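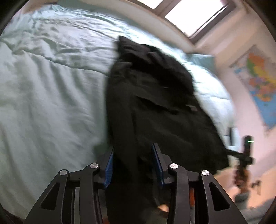 4. Living with the Flalar kit: soft goods on a bed

By this point in the study I'd already used the Flalar kit for the easy stuff (cups, boxes, a few kitchen drawers), and I was feeling pretty good about it. Clothes were another matter. Flalar sells the kit as a pair of hand-held grippers, each with its own wide-angle camera, plus the Skultholm software that turns whatever you do with your hands into training data for a robot arm. The sales page promises "any household task." I wanted to see what that meant in an ordinary bedroom, with a real bed and daylight coming in through the window.

4.1 Setup

Ro-un Kong and I took turns as the operator. Both of us had done the Fulomgate tabletop tasks in February, so we weren't beginners, but neither of us had handled clothing with the grippers before. We used the release of Skultholm dated Jun 18, 2021 and left every setting at its default. I know some readers will want tuned numbers, and I get that, but most people who buy a kit like this will run it exactly as it comes out of the box.

Each episode began with a garment dropped on the bedding and ended when the operator called it folded or gave up. Across both operators we recorded 2354 episodes. Skultholm threw out 11 percent of them automatically, nearly all for lost tracking, and those are left out of everything that follows.

4.2 What the grippers are like on fabric

The finger pads are the best part of the kit. They're blue, with a fine ribbed texture, and they hold a single layer of fleece much better than the smooth pads on the Egan set we compared against in Section 3. With Egan I kept losing sleeves halfway through a fold and having to start over. With Flalar I could pinch a hem, lift it and carry it across the body of the garment without thinking about it much – and not thinking about it is pretty much what you want when you're going to do this all afternoon!

Thick edges went less well. A hood has two or three layers stacked at the rim, and if I came in with the fingers flat I tended to push the whole thing along the bed. Ro-un found that tipping the gripper so one pad slides under first works nicely, and I copied that from then on. The manual doesn't mention it. I think it should, along with a drawing.

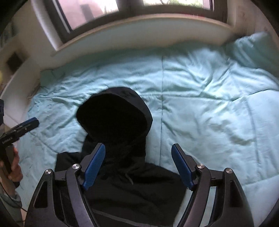 Figure 4. A black hooded garment laid out on the comforter, seen from the camera on one gripper. The second gripper is in the operator's hand at left.

The wide view in Figure 4 is a big help when I go back through episodes. I can see both pads, most of the garment and the other gripper all at once, so it's easy to tell what each hand was up to. The price is distortion. Straight seams come out as curves, and that made our hand labeling of fold lines slower than I'd planned. Skultholm has an undistort option, but it trims the corners, and the corners are often where the second hand is. We labeled on the raw video in the end.

Dark clothing is the other thing to watch for. Inside a black hood the camera gives you almost no detail, so our labelers disagreed about where the opening began. Pale bedding helps with the outer outline and does nothing for the inside. If I were starting again I'd mix in more mid-toned clothes from day one.

4.3 Comfort and cables

I could work for roughly 5 hours in a day before my wrists complained. Ro-un stopped sooner, mostly because of the cable, which likes to settle over the forearm and tug a little on long reaches. A clip on the sleeve fixed most of that for us (we bought our own, and I'd love to see one in the kit). The weight itself never bothered me.

Setup between sessions took longer than advertised. Pairing the two grippers failed often enough that we got into the habit of restarting both before each block of recordings. Flalar's support people answered quickly and were friendly about it, but the fix they sent didn't change anything on our end.

The per-garment results are in Table 4, with hooded items listed separately from plain shirts and pants.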